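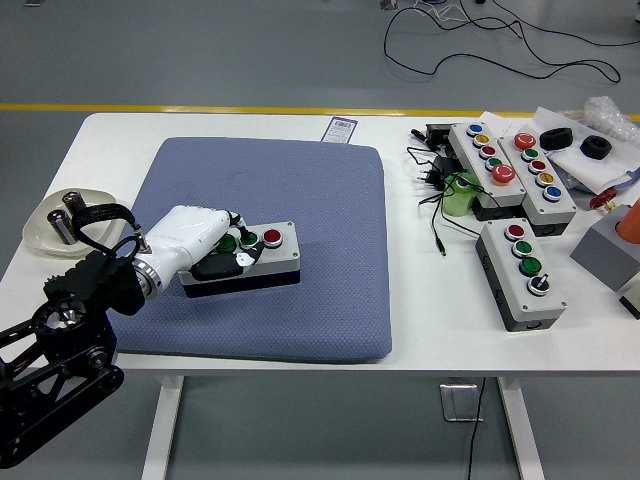

**Ilari Oksanen**, bench notes and pictures, Damholm

# The Button Drawer, Emptied

Every control box we own has come out for air this March. The three-button model got the quilted cushion, a courtesy never extended to my elbows. Green, green, red: two ways to say yes and one to change your mind.

Its longer neighbor has five buttons, the last a fat orange-red mushroom that everybody wants to press. The two metal cylinders have a plate to themselves, like a very disappointing lunch.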